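Clornska Home Forum > Kitchen and Laundry > Coffee on a white tabletop

**dfrandsen**
Posted 08/07/2018

We bought a white table in May and it already has a pale brown ring near one end where a coffee sat overnight. I've been over it with dish soap and a sponge and it's lighter but still there. I don't know what the finish is. The shop only said "wipe clean". What do people use before I go and wreck it?

**Ubaldo Lombardi**
Baking soda and a bit of water, mixed to a paste. Leave it on for 30 minutes with a damp cloth over the top, then wipe off and rinse. I've done that on our white benchtop for years and the colour hasn't changed.

**marg_in_davis_st**
I wouldn't start with baking soda if you don't know the finish. It's mild but it's still gritty. On a glossy top it can leave a dull patch, and then you have a dull patch and a ring. Try white vinegar and warm water first, half and half, somewhere underneath where it won't show.

**Ubaldo Lombardi**
Never had a dull patch. You're not meant to scrub with it, you let it sit.

**marg_in_davis_st**
Most people scrub with it though. And vinegar costs next to nothing to try.

**kelpie13**
Which side of the sponge did you use? If it was one of the green-backed ones, stop. I took the shine off my mum's table that way. Plain sponge only, the yellow sort, and not one that's falling to bits.

Also, for fresh spills, don't wipe across. Put the sponge down on the edge of the puddle and press, let it soak up, rinse it, press again. Wiping just makes a bigger puddle with a thinner edge, and the thin edge is the part that dries first.

**dfrandsen**
Plain side, so I think I'm okay there. It's an old sponge, I'll get a new one. I have been wiping across.

**Jamshid Bagheri**
I'll disagree with kelpie13 a little. For a big spill I use paper towel or an old tea towel first and leave the sponge for the end. A sponge is full after one go and then you're pushing coffee around. Sponge is fine for the last of it.

Agree about working from the outside in. If it had milk in it, finish with soapy water or you'll get a sticky patch, even if it looks clean.

**kelpie13**
Fair enough for a full mug. I was thinking of a small spill. I don't go through paper towel for that.

**dfrandsen**
Update. Tested the vinegar mix on the underside, no change to the finish, so I did the ring. Two goes, plain water afterward, dried with a cloth. It's nearly gone. You can find it if you get down level with the table and look toward the window. I might try the paste on what's left.

**Ubaldo Lombardi**
Rinse the vinegar off properly first or it'll just fizz. And keep it to the one spot.

**marg_in_davis_st**
I'd leave it alone at this point, but it's your table.

Recent topics in Kitchen and Laundry
Hello from a new member, and a question about grout
Tea stains inside a white teapot
How often do you replace a dish sponge?
Best cloth for drying glasses
Candle wax on a timber table

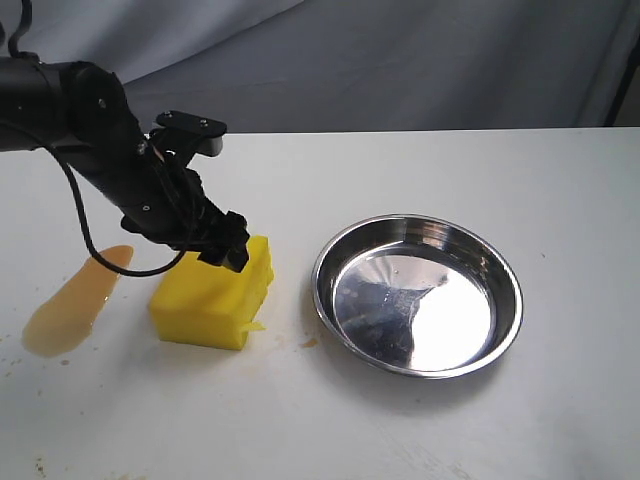 Yellow sponge and a brown spill on a white tabletop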